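Evening class, week 4: fermenting vegetables at home

Hello all, these are my notes from Tuesday's session, typed up so you don't have to read my handwriting on the board. I've put in the bits I forgot to say as well.

## Salt first

Nearly everything that goes wrong with a first batch goes wrong at the salt stage, so please weigh it! Spoons are hopeless for this, as flaky salt and fine salt take up very different amounts of room. We're working at 2% of the weight of the vegetables, so:

- 800 g trimmed cabbage takes 16 g salt
- 3000 g (a proper family crock) takes 60 g

My own cabbage came to 1374 g once I'd cut the core out, and I used 27 g. Half a gram either way won't hurt you.

Use plain salt without anything added to stop it clumping. Slice the cabbage thinly, sprinkle, then squeeze and squash it with clean hands for ten minutes or so. It feels like nothing is happening for ages and then suddenly you've got a puddle. Keep the puddle, that's your brine.

## Packing and waiting

Press the cabbage down hard in the jar, a handful at a time, and pour the brine over. Everything has to sit under the liquid. I fold up one of the outer leaves and tuck it on top as a sort of lid, then put a small weight on that. Leave a good gap at the top (I didn't in January and had to wash the inside of a cupboard).

Stand the jar on a tray, out of the sun, and let the gas out once a day for the first week. Start tasting from day five. Mine is usually how I like it at two weeks, but Nuno Valente eats his at six days and swears by it, so suit yourselves.

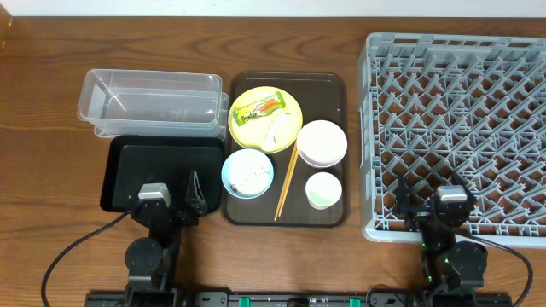
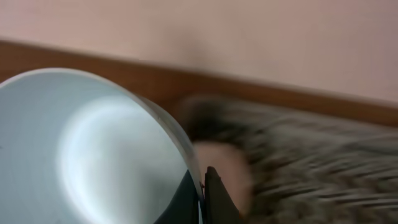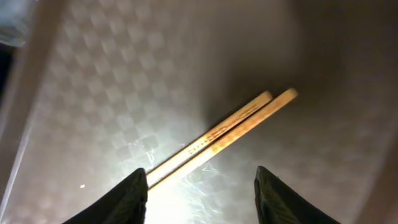

## What you might see

**White film on top.** Usually a harmless yeast. Skim it off and press everything back under.

**Cloudy brine.** Good! Carry on.

**Fuzzy spots, any colour.** Mould. Throw the lot out, please, and don't try to rescue the bottom half.

**No bubbles by day four.** Most likely your kitchen is cold. Try a warmer shelf and give it two more days.

## For next week

Bring one firm white cabbage, a clean jar with a lid, and your scales if they're small enough to carry. We're doing carrots with ginger too, and I'll bring the ginger.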